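从仿真厨房到真实灶台:家务机器人评测的另一条路

Wordale 实验室 本刊编辑部
2024年7月

家务机器人的研究长期受困于一个并不起眼的环节:评测。训练一套操作策略所需的数据可以不断积累,计算资源可以租用,而要判断新策略是否优于旧策略,通常仍须由研究人员守在实体机器人旁,逐次摆放物品、记录成败、恢复原状。一轮完整的对比往往占去数周时间,物品磨损、光照变化以及操作人员更替,又都会影响结果的可比性。

Wordale 实验室与 Hutapea 研究所联合开展的 Grirka 项目,尝试将这一环节的大部分工作移入仿真环境。项目组近期完成的阶段性研究表明,在布局、材质和物品组合充分变化的前提下,仿真厨房中得到的策略排序,与实体厨房中的排序具有较高的一致性。

一、以排序代替绝对成功率

以往的仿真评测多以成功率为核心指标,并期望仿真与实体两端的数值接近。项目组认为这一要求过于严格。接触力学、柔性物体以及传感器噪声的建模误差,足以使同一策略在两端的成功率相差甚远,但研究人员在日常工作中需要回答的问题,多数是“两个版本之中应当保留哪一个”。

据此,Grirka 将评测目标定为策略之间的相对次序。每一次比较选取2个策略,在完全相同的初始条件下分别运行,由评分程序依据任务进度给出分数。初始条件包括物品种类、位置、朝向、台面纹理和相机位置,均由随机种子确定,可以随时复现。

任务进度的划分同样经过反复修订。以“将水槽内的物品移至台面”为例,早期版本只判定最终状态,夹爪已经抓稳物品、途中滑落的情形,与始终未能接触物品的情形得分相同。修订后的版本把接近、抓取、抬升、越过槽沿和放置分别计分,策略之间的差别由此得以显现。

二、水槽任务为何困难

在项目组设置的6类厨房任务中,水槽任务的区分度最高,也最容易暴露策略的缺陷。水槽内壁颜色深,与夹爪颜色相近,视觉模型难以准确判断夹爪的边缘;槽内存在高低落差,物品放在台阶附近时,可用的抓取角度受到限制;水龙头和把手占据槽边的空间,机械臂的运动路径须提前避让。

物品本身亦带来变化。纸杯重量轻、易倾倒,碗碟在槽内可能处于倾斜状态,食物外形则不规则。在项目组的记录中,策略最常见的失误发生在接近阶段:夹爪从上方下探时遮挡目标,模型失去对目标位置的估计,随后在错误的高度闭合。增加一路侧向视角后,此类失误有所减少,但并未消除。

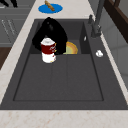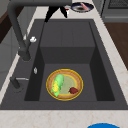 三、结果与局限

本阶段共完成近1000组仿真对比,其中900组用于拟合评分程序的权重,其余用于检验。检验部分的策略次序与 Masano 测试厨房的实体结果大体相符。出现分歧的情形集中在性能十分接近的策略之间,项目组建议对此类策略保留实体复测。

研究人员同时指出,现有方法尚不能覆盖含水环境。水流、湿滑表面以及洗涤剂泡沫均未纳入仿真,相关结论不宜推及真正的洗涤作业。此外,物品模型库以常见餐具和食物为主,对透明器皿的支持仍然有限,玻璃杯一类物品的视觉误差明显偏高。

评分程序的稳健性也是下一阶段的重点。个别策略以推挤代替抓取,在进度分数上获得了与其实际能力不相称的结果,项目组已就此增设约束条件,并将重新计算受影响的对比组。

四、后续安排

项目组计划于11月发布第二版任务集,增加抽屉与水槽之间的连续任务,并公开全部随机种子和评分程序。Hutapea 研究所将负责实体端的独立复核,复核所用物品由 Masano 测试厨房统一采购和编号,不与仿真端的开发人员共享清单。

相关阅读

触觉传感在餐具抓取中的应用进展
Masano 测试厨房:建设思路与使用规范
仿真物品库的授权与共享问题
长时序任务的进度评分方法综述
Hutapea 研究所年度开放课题指南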